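Robot arm at our open day: what to ask the people who bring it?
Posted by Rosângela Rezende, Sep 26, 2019

Our community center will have an open day in December, and a small company, Lelledetti, offered to show a robot arm that tidies a living room. We expect 205 visitors during the day, many of them children. I never organized such a demonstration before. What must I agree with them in advance? Is one socket enough? And how long should one showing be?

Sydorenko
Ask them for the floor plan first. We hosted a similar visit last year and I wrote down these points:
The arm needs a heavy table which does not shake. Ours was too light and we lost 49 minutes to change it.
Keep visitors behind a rope, farther than the arm can reach.
One person from the company stays near the stop button all the time.
Let in small groups. We had 70 people in one room and those at the back saw nothing.
For the sockets, please ask the company, I don't want to guess.

boltus
just put on a video, kids get bored after 5 min anyway

Gedance
I do not agree with the video. Children at our library liked very much to choose the next toy. Ask if the company can accept toys which the arm did not handle before, and bring soft ones too. I add one picture so you see how much space the furniture takes. 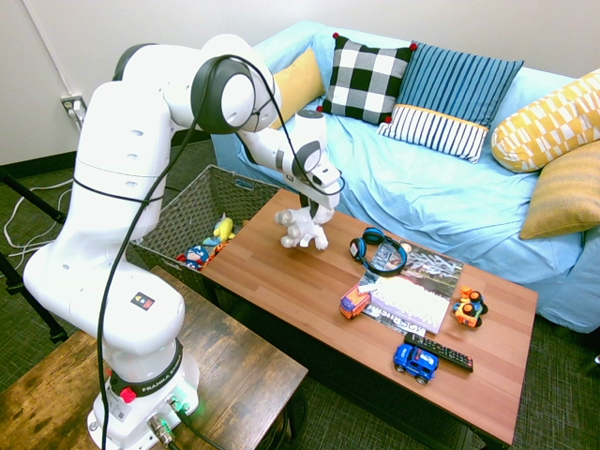 The arm at the coffee table, with a white plush toy at the gripper.

Also tape the cables to the floor where people walk. For the length, 15 minutes and then a pause was good for us.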